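2022-05-20

Back to the natural dye trials after far too long a break, and I'm glad of it, even if my fingernails are not. I pulled batch 7 of the madder out of the jar this morning and gave it a long rinse. The Conneely wool took the color beautifully – a soft brick red, a little browner than the April skeins, which I like very much.

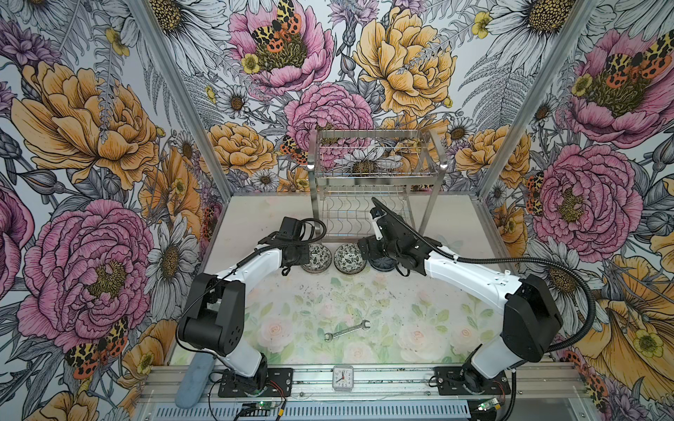 The Bultex cotton is another story. It came up a sort of tired salmon, and patchy along one fold where I must have crowded the pot. I scoured it only once, and looking back at my April notes I did it twice then, so there's my lesson (again!). I still have 908 grams of that cotton, so plenty left to practice on. 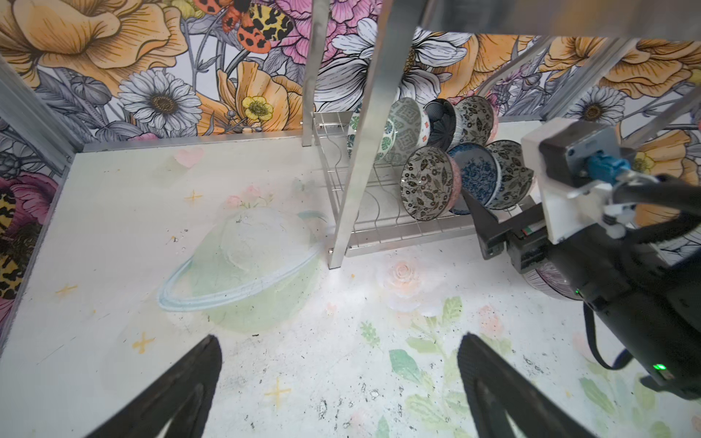

Alum from Jikport is running low. Please don't swap in the Irnport sort without writing it on the tag – the two gave me quite different yellows with the onion skins, and I spent a whole afternoon wondering what I'd done wrong. The order number for the good one is 2391.
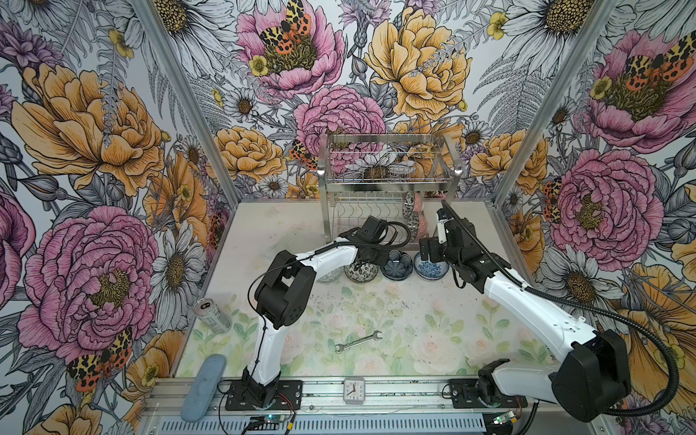

Can the madder bath be used again?
For paler shades, certainly. I got 2 more skeins out of the last one, the second a very gentle peach, and I kept it well under a simmer both times.

Weld seeds still need to go in the tray by the back door. Tags for batch 7 are in the blue tin.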